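Chapter 4
Working Surfaces: How Height and Reach Shape a Job

February
By Erlinda Ignacio

I spent my first real job being wrong about tables. 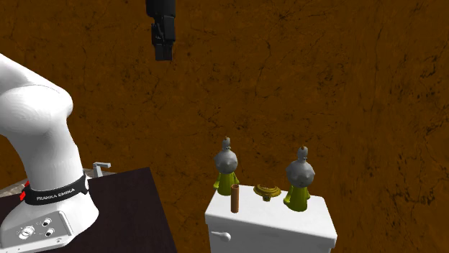

I was hired at Presamel, a small bakery supply company in Poscombe, to find out why the people in the packing room were so worn out by two in the afternoon. I was young and had a clipboard, and I was sure the answer was going to be the lifting. Everybody lifts in a packing room! So I wrote down every sack and every tray, and I had pages of it, and my supervisor Reinhold Hamann looked it over and asked me how high the benches were. I had no idea. I hadn't measured them.

They were all the same height. The company had bought them in one order, and the people standing at them were anything but the same height. Hạnh Nông, the shortest packer on the shift, worked with her shoulders up near her ears. Iolo Ellis, who was a good foot taller, spent his whole day bent over like he was looking for a dropped coin. Neither of them had ever complained about the bench. They complained about their necks and their backs, and they bought their own heating pads.

So this chapter is about surfaces: how high they sit, how far across them a person has to reach, and what happens to the work when those two things are off. I'm going to start with height, mostly because you can fix it with a few blocks of wood, and then spend longer on reach, where the arguments are more interesting.

4.1 What you'll need from earlier chapters

I'm assuming you remember the difference between a posture and a movement from Chapter 2, and that you did the tape measure exercise at the end of Chapter 3 (if you skipped it, go back, it takes ten minutes and I'll be using your own numbers). You don't need any math beyond adding and subtracting. Keep your elbow height handy. Standing, shoes on, arm hanging down and forearm bent straight out in front of you, floor to the underside of the elbow. That's the number almost everything here gets compared to.

4.2 Elbow height, and why it isn't the whole answer

The usual advice is to set a standing bench a little below the elbow. For light assembly that works fine. For heavy work, like kneading or pressing a lid down hard, you want to go lower so your body weight can help. For fine work, like threading or soldering or decorating a cake, you go higher, and you give people somewhere to rest their forearms.

Notice that I keep talking about the work and you probably pictured the tabletop. I did too, for years. But hands don't work on the tabletop, they work on whatever is sitting on it. If Hạnh is filling a tall tub, her hands are up at the rim of the tub, and the bench could be perfect on paper and still be hopeless for her. Catinca Matei, who taught me most of what I know about benches, used to call this "the height of the hands," and she'd make students cross out the word "bench" in their notes every time they wrote it. I've kept the phrase, and you'll see it all through the chapter.

4.3 Reach, a first look

Stand at any table and sweep one forearm across it with your elbow close to your side. The area you covered is your easy zone. Now straighten the arm and sweep again. That bigger area is your outer zone, and it's fine for things you grab now and then, a roll of tape or a spare pen. Trouble starts when something you grab all day long ends up out there, and it happens slowly. A box gets moved over to make room for a printer, the printer stays, and six months later somebody is stretching for labels up to 436 times a shift.

That was the count at Presamel, by the way. I did it by hand, with a clicker, and Iolo laughed at me the whole time. We moved the labels in front of him in one lunch break. The benches took a good deal longer, and I'll tell you about that (and about the set we ruined with a saw) in Section 4.6.

Before you read on, pick one surface you use every day and write down the height of your hands when you're working at it. Do it for the most common task, then for the most annoying one. Bring both numbers to 4.4.

Related chapters
Chapter 2: Postures and Movements
Chapter 3: Measuring People Without Bothering Them
Chapter 5: Chairs, Stools and Leaning
Chapter 6: Light on the Work
Case study: The Trarcombe Sorting Room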